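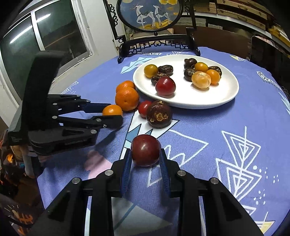 One reader wrote in after last month's issue to say that hand-held grippers all sound the same on paper, and that what she really wanted to know was whether a pair of them could be used for a whole afternoon without sore wrists. Fair question, and a good excuse to get on with the Numico kit, which has been sitting on our list since October.

Numico is the two-gripper recording set from Piltholm. You hold one tool in each hand, do the job yourself, and the recordings go toward teaching a robot arm to do it later. We had the set for 6 days and I spent most of them on fruit. Plums, tangerines and water chestnuts, on and off an oval plate, over and over, and I enjoyed it far more than I expected to!

The fingers are the best part. They carry ribbed blue pads, and on a smooth plum that ribbing made me a lot braver than I usually am with a gripper. You learn how little squeeze you need (less than you think), and by the second morning I had stopped holding my breath every time. Water chestnuts were harder for me. The papery skin slides about under the pads, and I ended up taking them lower down and a bit more slowly. Tangerines are a joy.

Now, the wrists. I did sessions of 40 minutes or so with a tea break in between and was fine. My left hand got tired first, mostly from reaching in sideways while the right hand was already busy. Piltholm sells a forearm strap for this and I would try it before committing to long days.

Over the 6 days we logged 1,205 picks and kept 972 of them. Most of what we threw out was my own fault - I kept starting before both tools were ready. The software could be louder about that. A small beep would do.

A few other notes. The setup guide is short and clear, though the page on pairing the two tools is in the wrong place (look near the back). Spare pads come in packs of 5, an odd number for tools with two fingers each. Support answered my one email the same Tuesday evening.

The Lazarević workshop in Omiddale has a set you can try before you buy. Bring your own fruit, and book the afternoon slot if you can, as mornings fill up fast.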